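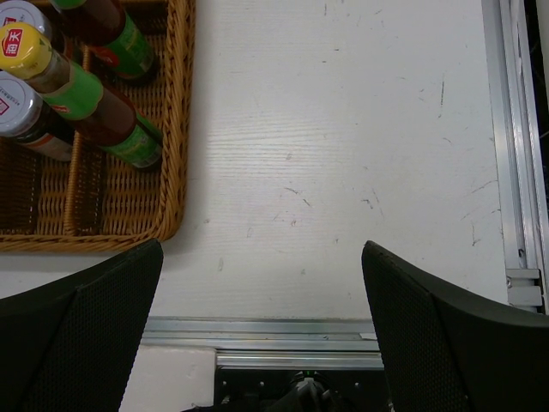 Four condiment bottles lying in the basket, next to the woven divider.

Irnico Divided Wicker Basket – Review
Mariama Atinga, October 2025

The Irnico is a rectangular woven basket with an internal divider, sold for pantry and table use. I bought mine from Foley for storing sauces and have used it for 8 weeks.

Construction. The rim is a thick braid and the stiffest part of the piece. I lift it by the rim with one hand on each side and get little flex. The base is a tight crisscross weave in lighter and darker tan. Empty weight on my kitchen scale was 361 g.

Capacity. Four bottles go in lying down and packed close, set at a diagonal. The one with the yellow cap is Haitian (海天) in brown glass. My 500 ml bottles will stand upright, but they lean when the basket is carried, so I lay down anything sealed and keep opened bottles vertical. Small jars do better in the narrower compartment.

Divider. It is woven in and cannot be moved. It holds its line with glass against it, although a heavy bottle pushes it over by a few millimeters. A removable version would suit more kitchens.

Cleaning. This is the weak point. Soy sauce that runs into the weave has to be worked out with a damp brush, and the basket then needs to dry overnight. I now put a folded paper towel under the bottles. The Stelora tray I used before wipes clean in seconds but has no compartments, and bottles slide in it.

Fit. Measure the shelf first. The braid adds about 50 mm to the inside length, and the listing gives only the inside figure.

Rating: 8 out of 10. Points off for cleaning and the fixed divider.

Related reviews
Stelora steel pantry tray
Bratport stacking spice rack – second look, by Jui-lin Lau
Foley glass oil dispenser

Contact | Copyright 2025 | Back to top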